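ホーム 特集 連載 試用記 バックナンバー 定期購読

特集 ボタンひとつ押すのに、腕が三本

四月のはじめ、編集部に一通のメールが届いた。差出人はロナン・ニク・イーハ(Rónán Nic Aodha)氏。グリッパーを三種類、同じ条件で比べているから見に来ないか、という誘いである。件名は「ボタンを押します」。これほど読者を選ぶ件名も珍しいが、私は選ばれてしまった側の人間なので、その日のうちに返事を書いた。

見に行く、といっても工場に出向くわけではない。比較はすべてシミュレーターの中で行われる。ニク・イーハ氏のチームが使っているのは、自分たちで育てた「ライクネス(Likness)」という環境で、綴りが一文字足りないのは商標の都合だそうだ。画面を共有してもらい、私は自宅の台所の椅子に座ったまま、午後をまるごと他人のロボットが指を下ろすところの見物に費やした。仕事である。

候補は三つ。二本指で幅の広い「エンデッティ」、細身で先端の黒い「ステロフ」、そして何でもできると仕様書に書いてある「マンスール」。何でもできると書いてある製品の常として、マンスールの設定ファイルはいちばん長い。

課題は拍子抜けするほど単純である。番号のついた丸いボタンを、指定された順に押す。物をつかむ必要もなければ、持ち上げる必要もない。では、なぜグリッパーを比べるのか。私がそう尋ねると、ニク・イーハ氏は少し傷ついた顔をした。

「つかまない仕事でこそ、グリッパーの性格が出るんです。指は閉じておくのか、開いておくのか。どちらの指で押すのか。手首は傾けるのか。人間なら考えもしないことを、全部こちらで決めてやらないといけない」

たしかに、人間はエレベーターの前で手首の角度を計算しない。計算する人がいたら、後ろに列ができる。

試行は一機種あたり1,830回。これを多いと見るか少ないと見るかは、宗派による。強化学習の人たちは鼻で笑うだろうし、実機を扱う人たちは減速機の寿命を思って目を伏せるだろう。私は途中で二度、お茶を淹れに立った。戻ってくると腕はまだ押していた。

最初に脱落したのは、意外にもマンスールだった。指先の形が凝りすぎていて、平らな面を押すと接触点が二か所に分かれる。シミュレーターはこれを律儀に二回の接触と数え、記録上、マンスールはやたらと熱心にボタンを押す腕になった。チームはこの現象に「ピンポンダッシュ」と名前をつけ、三日かけて直し、直したら今度は一度も押さなくなった。現在は設定ファイルの長さに見合った反省をしているところである。

エンデッティは堅実だった。幅の広い指は多少ずれてもボタンのどこかには当たる。当たりすぎるのが欠点で、隣のボタンに触れたという記録が7件残った。大らかな性格というべきか、手袋をしたまま電卓を打つ人のようでもある。

ステロフは正確だが神経質で、目標がわずかにずれると素通りする。何もない場所を完璧な姿勢で押している録画を見せてもらったが、あまりに自信に満ちた動作なので、間違っているのはボタンのほうではないかと思えてくる。

もっとも、グリッパーの優劣よりも長く議論されたのは、カメラの位置だった。ここで登場するのがファーガル・シーハン(Fergal Sheehan)氏である。視覚まわりを担当し、手首カメラの信奉者であり、会議では必ず最後まで残る。

氏の主張はこうだ。離れた固定カメラでは、肝心の瞬間に腕がボタンを隠してしまう。手元に寄せて見れば、ボタンは大きく映るし、指先との距離も読みやすい。もっともな話で、私も画面を見ながら深く頷いた。頷いてから、影のことに気がついた。 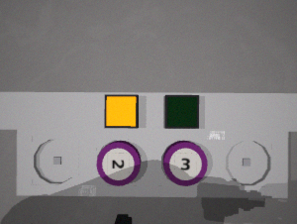
「2」と「3」のボタンに影がかかった操作盤。手前にグリッパーの指先がのぞく。

寄ったら寄ったで、別の厄介がついてくる。紫の縁のボタンは番号まではっきり読めるのに、白い面の下半分は影で暗い。盤の上には丸みのある大きな影も、縁のぎざぎざした影も落ちている。人間の目なら影は影として片づけるが、画像を読む側のプログラムにとって、明るさの境目はどれも同じくらい意味ありげに見える。

「影を消せばいいのでは」と私は言った。シミュレーターなのだから、太陽だって消せるはずだ。

シーハン氏は、そういう質問をする人間を何人も見てきた口調で答えた。「消せますよ。消すと成績は上がります。で、その成績を持って実機のところに行くと、部屋に照明があるんです」

それで影は残された。ぎざぎざも残された。縁の粗さは影の解像度を上げれば滑らかになるそうだが、上げると計算が遅くなり、ニク・イーハ氏の機嫌が悪くなる。両氏のあいだでは目下、影の画質をめぐる協定が結ばれていて、シーハン氏が高画質を使えるのは夜間だけである。

私としては、左右に空いたままの丸い受け口も気になった。ボタンがあってもよさそうな場所に、灰色の小さな四角だけがある。尋ねると、ニク・イーハ氏は配置を変えた試験もする予定だと言った。ステロフがそこを完璧な姿勢で押す日を、私はひそかに楽しみにしている。

肝心の結論だが、チームは今のところエンデッティを第一候補とし、カメラは手首と固定の併用で進めるつもりらしい。シーハン氏は併用という言葉を敗北と受け取っており、次の比較では照明を一灯増やすよう求めている。影も一つ増える計算になるが、それについてはもう要望書を出したそうだ。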